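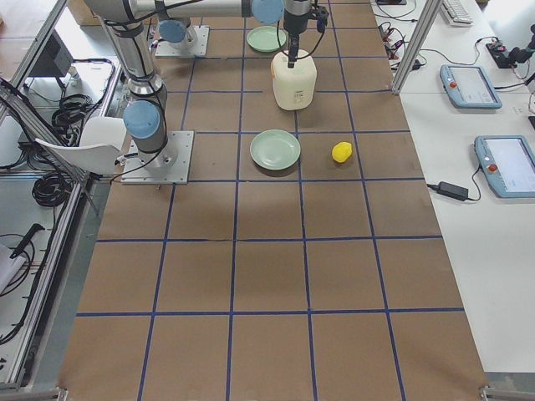
Should we put money aside for spare gripper fingers when we buy our first arm, or wait until something breaks?

Mateja Ionescu
Put it in the first order if you possibly can. We waited, bless us, and then sat through 12 working days with a perfectly good arm and nothing to hold anything with. A spare set from Mastmont was $661 with shipping - painful, but so was the waiting! Ask for a spare cable on the same quote too, they're often kinder on price before you've signed.

Custódio Prata
Agree with Mateja. Also check the warranty, ours was 24 months on the arm but only 2 on the fingers.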